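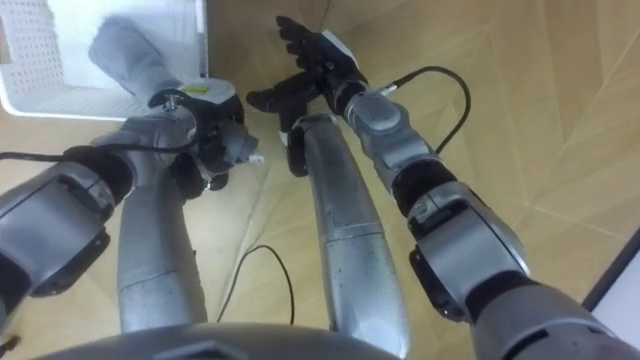

Head Camera, February: Jeltolora Learns Where Its Legs Are

We make the software that tells a humanoid where its own body ends and the rest of the world begins. On paper this is solved. The robot has a model of itself, the joints have encoders, and you multiply some matrices until the elbow lands where the elbow is. In February we let Jeltolora, our self-filtering and arm planning stack, run against a real machine on a real floor, and the matrices had to meet some cables.

This page was meant to be a proper gallery. Then Dalia Kairys, who edits the site, pointed out that most of our pictures were gray limbs on tan wood and that we should pick one. So the gallery has one wall and one thing hanging on it, with the captions we had already written. They are sorted by which part of the software was embarrassed.

Self-filter

Looking down, the robot sees mostly robot. Two arms, two legs, the top of its own torso along the bottom. The filter's job is to paint all of that out of the depth data so the planner doesn't treat a shin as furniture. Version 2 did treat a shin as furniture. It planned a very respectful route around it.

Padding

The fix everybody reaches for is to puff up the body model by a few millimeters and delete whatever falls inside. We settled on 12, after Garba Bako tried larger numbers and the robot stopped believing in anything near its hands, including the thing it was holding.

Cables

They're black, thin and in nobody's CAD file. There's one looping wide off the right wrist, another along the left arm, and a third curving over the floor between the legs. The first two move with the arms and the third doesn't, and the filter has to have an opinion about each. Zainab Balogun's approach is to give the arm cables a soft region tied to the wrist angle, and to let the floor cable be a floor cable. Her commit message was "cables are weather."

Left hand

A stubby gripper, dark gray, with a small yellow label on top. The label has been very good to us. Asnakech Lencho uses it as a cheap check on hand-eye calibration: project where the label ought to be, compare with where the yellow pixels are, log the difference. When the difference grows, we recalibrate. When it grows overnight, we ask who bumped the head.

Right hand

The other one has fingers, black and spread open, with a white panel on the back. Different hands on the two arms means every planner setting exists twice, and one of the two is always stale. Flosovberg, our config tool, now refuses to start if the left and right files were copied from each other. It has refused 9 times.

Basket

White plastic, with a grid of small square holes. Depth sensing has never enjoyed a perforated wall. To the voxel map a basket like this can be a solid block, a fog, or a rumor, depending on the angle. We gave up on mapping the walls and fit a box to the rim, and the box has been right often enough that we've stopped apologizing for it in meetings.

Object at the basket's edge

Gray, long, round at the end, lying over the rim. It's also close to the same gray as the arm, and any filter that leans on color will cheerfully delete it as a spare forearm. Chiamaka Oyewole rewrote the segmentation to use geometry first and color only to break ties. She'd suggested this in the original design review and has mentioned it since.

Legs

The planner keeps the legs as obstacles for the arms even after the camera side has erased them. This sounds obvious. It took us 3 merge requests, because the module that erases things and the module that remembers things had each assumed the other one was doing the remembering. There's a test for it now, called test_knees_exist.

Floor

Light wood, faint diagonal seams. The plane fit loves it. The edge detector in Panance, our older perception package, found the seams and reported them as a fence. Panance is being retired in stages and is taking it well.

What's still open

Cable regions are hand-tuned per robot, and Zainab would like them learned. The basket box assumes the rim is level, so please don't lean it on anything. Etim, the replay viewer, still draws the left arm in the color we use for errors — we know, and changing it breaks everyone's screenshots.

Comments on the captions go to Dalia. Comments on the padding go to Garba, who has heard them.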